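Zein wallet and bridge: frequently asked questions

Last updated June 23, 2025

What is Zein?

Zein is a self-custody wallet with a built-in bridge. You can use it to hold tokens on Sivov, our main supported chain, and to move them to and from the Ovton rollup. The code is maintained by a small team led by Amirul Saragih and Lizelle Ngubane.

Do I need an account?

No. The wallet is created on your own device. We don't ask for a name or an email address unless you write to support.

What happens if I lose my recovery phrase?

We can't get it back for you. The phrase is never sent to us and there is no copy on our servers. If you still have the wallet open on one device, go to Settings, then Security, then Show phrase, and write it down on paper. If you have lost both the device and the phrase, the funds can't be reached.

How long does a transfer take?

Deposits from Sivov to Ovton need 11 confirmations and usually show up within a few minutes. Withdrawals in the other direction are slower. They go through a challenge period of three days, during which the tokens are locked and can't be cancelled or sent elsewhere. This is set by the rollup contract and support staff have no way to shorten it.

My withdrawal says "Ready to claim". Is it finished?

Not yet. A withdrawal has two steps, and the second one has to be signed by you. Open the Activity tab, choose the withdrawal and press Claim. You will need a small amount of the Sivov native token to pay the fee. There is no deadline for claiming.

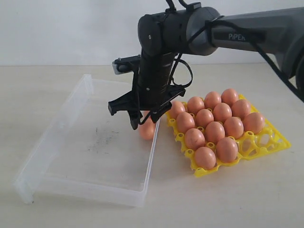
What fees do you charge?

The bridge takes no fee of its own. You pay the network fee on whichever chain you are sending from, and on Sivov again when you claim a withdrawal. The wallet shows an estimate before you sign. The final figure can be lower than the estimate but never higher than the limit you approved.

Why did my transaction fail when I was still charged?

A failed transaction still uses block space, so the network keeps the fee. The most common cause is a gas limit edited by hand and set too low. Leave it on Automatic unless you have a reason to change it.

Which tokens can I bridge?

The current list has 663 tokens. Anything not on it can be held in the wallet but not bridged. Please don't send unlisted tokens to the bridge contract directly — they will not be credited and we can't return them.

Has the code been audited?

Yes. Jelmont reviewed the bridge contracts in January. The review was carried out by Munther Darwish and Bradley Horrocks, and the full report is linked from the Documents page along with our replies to each finding. The mobile app was not part of that review.

Can I run my own node with Zein?

Yes. Go to Settings, then Network, and enter the address of your node. It must be fully synced. Balances may look wrong for a short time after switching, until the wallet has read the chain again.

Someone from support has messaged me first. Is it genuine?

No. We only reply to tickets that you have opened, and we will never ask for your recovery phrase or a screen share. Please forward the message to Majdi Srour through the Report form and then block the sender.

How do I contact you?

Use the Help button in the wallet. Include the transaction hash and the chain you sent from, but leave out your phrase and your private keys.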